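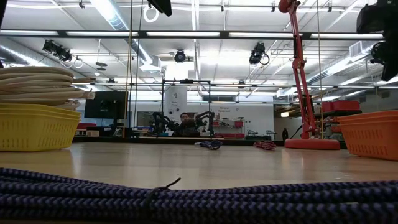

束ねたケーブルくらい普通の平行グリッパーでつかめますよね、指先をちょっと柔らかいのに替えれば済む話じゃないですか、と前回の記事にコメントをもらいました。

うーん、半分はそのとおりなんです。つかむだけなら、たいていつかめます。問題はそのあとで、持ち上げた瞬間に束の端っこがだらーんと垂れたり、結束のタイをいっしょに噛んでしまったり、かごに入れたつもりの一本だけ指先にくっついて戻ってきたり。私も最初は指先だけの話だと思っていて、三日くらい溶かしました。

というわけで今回は、ケーブルの束を相手にグリッパーを比べるときの手順をまとめておきます。双腕で、かごから取って机に置く、机から取ってかごに戻す、という地味な作業です。機種の優劣を決める記事というより、自分のところで比べるときに何をそろえておくか、という話だと思って読んでください。

使ったもの

グリッパーは3種類。Cakbridgeの平行2指、Pasgateの3指、それからBrestanoの柔らかい爪がついたやつです。Cakbridgeはもともと腕についていたもので、これを基準にしました。Pasgateは借り物、Brestanoは爪だけ買って、手持ちの平行グリッパーに自作アダプターで取り付けています。爪のセットは送料込みで3488円でした。安い!(と思ったらねじが別売りでした)

制御はWiという内輪で使っている小さいスクリプト集です。名前の由来は聞かないでください。やっていることは、腕を決めた位置へ送る、爪を閉じる、閉じたときの幅と電流を記録する、それだけ。みなさんのところの環境で同じことができれば何でもかまいません。

相手にするケーブルは、性格の違うものを混ぜるのがおすすめです。うちで使ったのは、紺紫と黒のジグザグ模様の編み込みケーブルを黒い細いタイで束ねたもの、黄色いかごの上に積んであるクリーム色の太いコイル、あとは机の奥に置いてある青と、赤とピンクの小さい束。編み込みの束は厚みがあって、このなかでいちばん本番っぽい相手です。小さい束は調整用にちょうどよくて、失敗しても心が折れません。

手順1 机の上を決めてしまう

まず置き場所です。かごの位置、束の位置、カメラの高さ。これを最初に決めて、比べ終わるまで動かさない。当たり前に聞こえますよね。でもグリッパーを付け替えるときって、どうしても机の上に工具を広げるじゃないですか。で、かごをちょっと横にどける。戻す。ずれる。私はこれをやってしまって、Pasgateの最初の結果を丸ごと捨てました。

対策はマスキングテープです。かごの底の角にL字に貼っておくだけ。天板にくっつきっぱなしになるのが嫌なら、作業のたびに貼り替えてもいいです(私は面倒なので貼りっぱなしにして、あとで糊を拭くはめになりました)。

机の天板がつやつやしている場合は、かごや照明の映り込みに気をつけてください。うちの天板は木目の明るい色で、つやがあるので、黄色いかごの色がうっすら映ります。人間の目には気にならない程度なんですが、色で領域を切り出していたら、映り込みまで「かご」に入れてくれたことがありました。天井にも細長い照明が並んでいるので、カメラの角度を少し変えるだけで見え方が変わります。つや消しの黒い布を一枚敷いて試してみて、それで結果が変わるようなら映り込みを疑うといいと思います。

手順2 カメラは動かさず、高さを書いておく

手首カメラで比べたくなるんですが、最初は固定カメラ1台で始めたほうが楽です。グリッパーを替えると手首カメラの前に来る爪の長さが変わって、画角の下半分が指だらけになったりします。Pasgateの3指がまさにそれで、閉じる直前がほとんど見えませんでした。

固定カメラは机の面から400 mmの高さに置きました。もっと高くしたほうが全体は見えます。でもタイの先っぽみたいな細いものがつぶれてしまうんですよね。ここは相手の太さしだいなので、いちばん細いものが画面でちゃんと線に見える高さを探してください。決まったら、その数字を必ずどこかに書いておく! 私はノートの裏表紙に書いて、そのノートをなくしました。

手順3 つかむ場所を先に決める

ここがいちばん大事かもしれません。ケーブルの束は、どこをつかむかで難しさがまるで違います。タイのすぐ脇は締まっていて、爪を閉じても形があまり変わらない。端のほうは広がっているので、閉じる途中で何本か逃げる。タイの真上は一見よさそうなんですが、タイのねじった端が爪に引っかかって、離すときに束がついてくることがあります。

なので、束ごとに「タイのすぐ右」「タイから指2本ぶん離れたところ」「広がっているところ」と3か所決めて、全部のグリッパーで同じ場所を試します。得意なところだけで比べると、どれも優秀に見えてしまいます。うちのCakbridgeはタイのすぐ脇なら文句なしで、そこだけ見ていたころは「もうこれでいいじゃん」と思っていました。

コイルのほうは束とは別ものと考えてください。太い輪が上下に重なっているので、いちばん上の輪だけすくってしまうことが多いです。全部まとめて持ちたいのか、輪をひとつ持って吊り上げたいのか、先に決めておきましょう。コネクターの端が横に出ているものは、そこを避けるように手首の向きを変えておくこと。爪がコネクターに当たって押し出すと、コイル全体がくるっと回ります。かごの上に積んである場合、回った勢いで落ちます。ええ、落としました。

手順4 回数と記録のしかた

1か所につき40回にしました。もっと少なくてもだいたいの傾向は見えるんですが、10回かそこらだと、たまたま調子のいい日と悪い日で順位が入れ替わるんですよ。Brestanoの爪なんて、初日はほぼ完璧だったのに、次の日に室温が下がったら急に硬くなって、別人みたいでした(11月の朝の作業場、寒いんです)。温度計を机に置いて、始める前にメモするようにしたのはそれからです。

記録は成功・失敗の二択にしないで、次の5つに分けています。

全部つかめて、狙った場所に置けた
全部つかめたけど、置くときにくずれた
一部だけ持ち上がった
タイやコネクターを噛んだ
何も持ち上がらなかった

二択だと「一部だけ持ち上がった」をどっちに入れるかで毎回悩むうえに、その日の気分で基準が変わります。表計算ソフトに1から5の数字を打ち込むだけなので、慣れれば次の動作を待つあいだに書けます。閉じた幅と電流はWiが勝手に残してくれるので、人間は番号だけ。

手順5 付け替えと慣らし

グリッパーを替えたら、いきなり本番に入らないこと。まず何も持たせずに開閉、次に机の奥の小さい束で何回か。爪先の位置が数ミリ変わっているので、基準点の取り直しも忘れずに。うちは双腕なので左右両方でやります。片方だけ取り直して、受け渡しのときに両手がすれ違ったことがあって、見ている分には面白いんですけど、心臓に悪いです。

それと、締めるねじは対角で。アダプターを自作した場合はなおさらで、私の作ったものは片側だけ先に締めるとほんの少し傾きます。傾くと爪の先が片方だけ先に天板に触ります。天板に細い傷ができたら、だいたいこれです。

開閉を見るときは、腕の正面に顔を近づけすぎないように。動かす人は非常停止に手が届くところにいてください。速度も慣らしのうちは半分以下で。

手順6 力の決めかた

弱いところから上げていきます。500 gの分銅が持てる力から始める人もいるんですが、ケーブルにはあまり参考になりませんでした。分銅は垂れ下がらないので。束は持ち上げると両端が下がって、爪のあいだでねじれようとします。このねじれに負けないくらいの力が必要で、重さだけで決めると足りません。

私のやりかたは、束を持ち上げて手首を左右に小さく振ってみて、爪の中で回らなければ合格、というもの。回ったら一段上げてまた振る。編み込みの被覆は表面がざらっとしているぶん滑りにくいです。強くしすぎると編み目に爪の角の跡が残るので、ときどき手に取って見てください。

使ってみた感想

Cakbridgeの平行2指は、とにかく素直。閉じた幅がそのまま束の太さとして読めるので、何本か逃げたときに数字ですぐわかります。広がったところをつかむのは苦手で、閉じるときに両脇へ押し出してしまう。机に平たく置いてある束を、上からまっすぐ取りにいく分にはこれがいちばん速かったです。

Pasgateの3指はコイル向き。輪の内側に指を1本入れて、外から2本で押さえる持ちかたができて、これは気持ちよかった! そのかわり、かごに手を入れるのが下手です。指が多いぶん幅をとるので、縁にコツンと当たる。かごに戻すところで5つの分類の「くずれた」がぐっと増えました。あと、設定画面がやたら親切で、毎回確認を三つ押させられます。借り物に文句を言うのもなんですが。

Brestanoの爪は、広がったところが得意。柔らかいので束の形に沿ってくれて、一本だけ取り残すことが減りました。ただし離れが悪い。開いたあとに爪がまだケーブルにくっついている感じで、置いた束を引きずることがあります。開いてからほんのちょっと真上に待たせて、それから逃がすようにしたらだいぶましになりました。寒い日は前に書いたとおりです。

で、コメントへのお返事としては、指先を替えるのは効きます。ただ、替えたら開くときの動きも直さないといけなかった、という感じでしょうか。今のところ右腕にCakbridgeの標準の爪、左腕にBrestanoの爪という左右ちぐはぐな構成で使っていて、見た目は落ち着かないんですが、右で締まったところを持って、左で端のほうを支えるとうまくいきます。

つまずきやすいところをいくつか

閉じた幅がいつも同じ値になるときは、ケーブルをつかんでいなくて爪同士が当たっているか、原点がずれています。先に空で閉じた値をメモしておくと一発でわかります。

タイを噛むのがどうしても減らないときは、ねじった端を束に沿わせて寝かせてから始めてみてください。上に向かってくるんと立っていると、かなりの確率で引っかかります。ずるいと思うなら、寝かせた場合と立てた場合を別々に記録すればいいです。私はそうしました。

途中で束がほどけてきたら、その回までで区切って結び直し。結び直したことも書いておく。

指先のゴムは消耗品なので、替えた日がわかるようにケースにペンで書いています。次はコネクターのほうを先につかんで差し込むところまでやるつもりで、アダプターの図面を引き直しているところです。ねじ、今度はちゃんと先に買いました。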